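Caltier moves small-parts returns to open gray bins at Etside site

Caltier has finished changing over the returns area at its Etside warehouse, replacing the stacked cardboard trays used for mixed small goods with large open gray bins. The work was completed in April and covers both receiving lanes. A total of 169 bins are now in service.

The returns area handles items that come back singly or in small mixed lots and do not go straight to a shelf location. Under the old layout, each lot was tipped into a cardboard tray, checked against its return slip, and set on a rack until the slip was cleared. Trays sagged at the corners after a few weeks of use, and lots with heavier pieces had to be split between two trays. Split lots were the largest single source of mismatched slips at the site.

The new bins were supplied by Hisach. They are rigid, open at the top, and have sloping walls, so that loose items slide toward the floor of the bin and do not stand against the sides. Each bin takes one lot only. Lots are kept small on purpose: the site's rule is that every item must be able to lie on the bin floor without being stacked on another. Where a lot is too big to meet that rule, it is sent to the bulk lane and does not enter the small-parts area at all.

Caltier tested two wall angles before ordering. The steeper version gave more floor area for the same outside size, but flat packs tended to lean against the wall and stay there. The shallower version was chosen. It costs a little floor area, and the rack spacing had to be widened to suit the flare at the top of the bin.

Color was a smaller question. Hisach offered the same bin in blue and in gray. Gray was picked for its matte finish, which throws back less light from the overhead fixtures. Clear film bags and glossy boxes remain hard to read under those fixtures whatever the bin color, and the site has lowered the lamps over one lane as a trial.

Bins are cleared at the end of each shift and inspected on a fixed cycle. The inspection covers cracks, bent rims, and debris on the floor of the bin. Surface marks are treated as normal wear and are not grounds for removal. Adhesive residue from labels is scraped off, and the bin is returned to use the same day. Bins with a cracked wall are pulled and sent back to the supplier; 20 spares are held on site for this purpose.

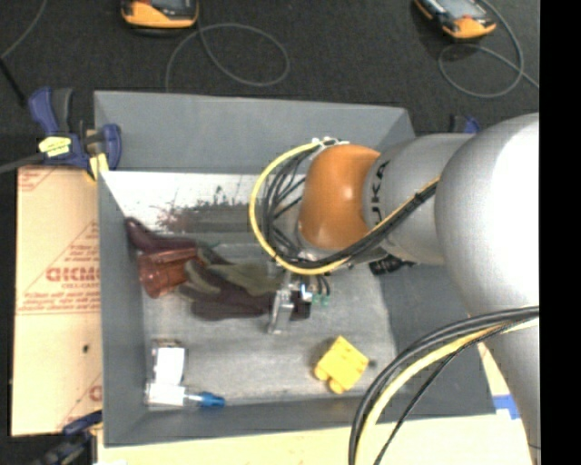
Floor scuffing was expected. Mixed returns include hard-edged items, and dragging them across the bin marks the surface well before it affects strength. Caltier has asked Hisach to quote for a replaceable floor liner, but the first liner sample curled at the edges and trapped thin items underneath. A second sample, with a stiffer border, is due for testing in the narrow lane. Until then the bins will run unlined.

The cardboard trays have been withdrawn from the returns area and baled for recycling. Farah, which shares the Etside building and uses its own tray system for outbound kits, is not affected by the change -- its racks are on a separate aisle and keep the original spacing.

Slip handling stays the same for now. Each bin carries a number on its outside face, and the slip is clipped to the rack position, not placed in the bin with the goods. Staff moving from the bulk lane should note that the clip is on the left side of the rack position in the small-parts area. Rack labels for the wider spacing have been printed and fitted in both lanes, and the revised floor plan is posted at the lane entrance.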